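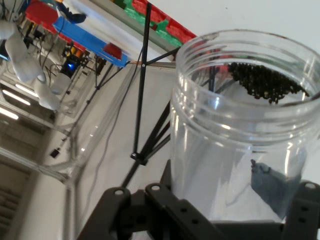
Why does the pouring controller need its own release, when we shipped the grasp planner only last November?

Pouring runs on a different loop from grasping, with its own estimator and its own limits, and the two had been sharing a config file that neither of them respected. Splitting them was cheaper than another round of apologies in the commit log.

So, as of 02/04/2019, there is a package called Reso. It does one thing, which is decide how fast to rotate a wrist when the container at the end of it has something in it. The name is short for nothing. Dennis Yeoman typed it into a directory prompt and it outlived every attempt to hold a meeting on the subject.

If you have used the old pour node in Hollis, you will remember its approach: pick a tilt angle, go to that angle, hope. This worked well for water, which leaves a container in a predictable manner. Seeds do not. Seeds sit there until the tilt passes some angle known only to them, and then most of them leave together. The old node, having commanded its angle and gone off to compute something else, would learn of this from the operator.

Reso watches for the slide. The wrist camera feeds a small segmentation model that outlines the heap and tracks the line where it meets the container wall. While that line stays put, the wrist keeps rotating at the slow rate. When the line starts to move, the controller stops adding tilt and, if the line moves too fast, takes some back. The decision runs every 29 milliseconds, which is a strange number, and came from measuring what the camera driver could manage on a bad day and declining to argue with it. 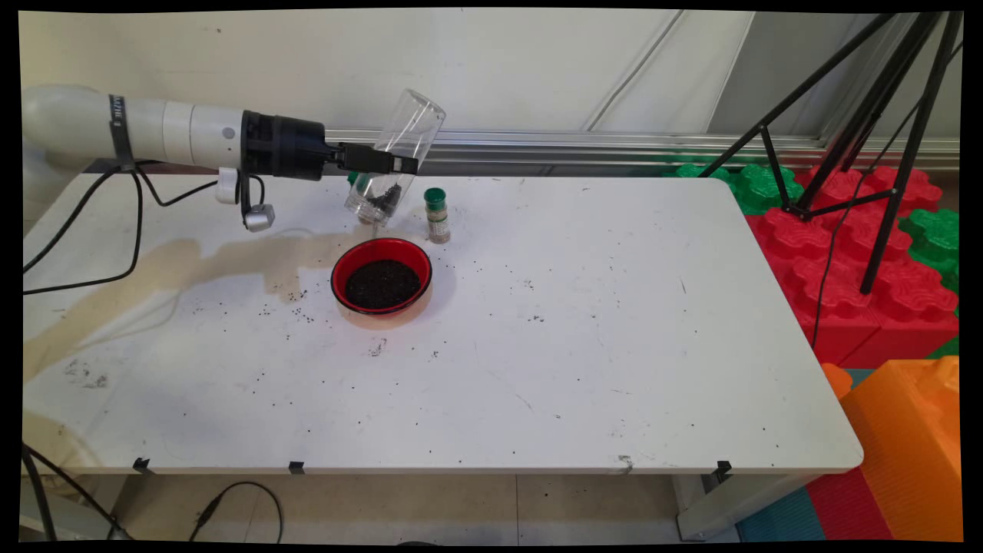 Dark seeds, a clear cup, and a bowl to receive them.

The hard part was perception, as it usually is when the container is transparent. Through clear plastic the model gets a fine view of the heap and an equally fine view of everything behind it, and early versions were fond of tracking the gripper. Dennis fixed most of this by masking out the robot's own geometry before the image reaches the model. We had the arm's joint angles the whole time. It took us an embarrassing while to think of asking for them.

The planner changed too. Endport, our motion layer, used to treat a held container as a rigid lump and would cheerfully swing it upside down if that made for a shorter path. You can now attach an upright constraint to the object, and the planner will keep the opening within a tilt limit until Reso takes over. Expect planning to take longer. The default timeout has gone up from 200 to 300 milliseconds, and if you have hard-coded the old value somewhere, you will find out where.

A few notes for anyone upgrading:

The tilt rate is now in radians per second everywhere. It was previously in degrees in 2 places and radians in the rest.

The pour topic has been renamed. The old name still works and prints a warning, which we expect you to ignore in the usual way.

Logs recorded with the old node will replay in Brekow, our viewer, but the heap outline will be blank for those runs. There was no outline then to record.

Powders are not supported. Flour in particular gives the segmentation model nothing it would call an edge, and its confidence score stays high throughout, a trait we are trying to train out of it. Until then, please stick to things with visible grains.

Bug reports go to the usual tracker. Attach the log and the config you were running, including the lines you changed and were planning not to mention.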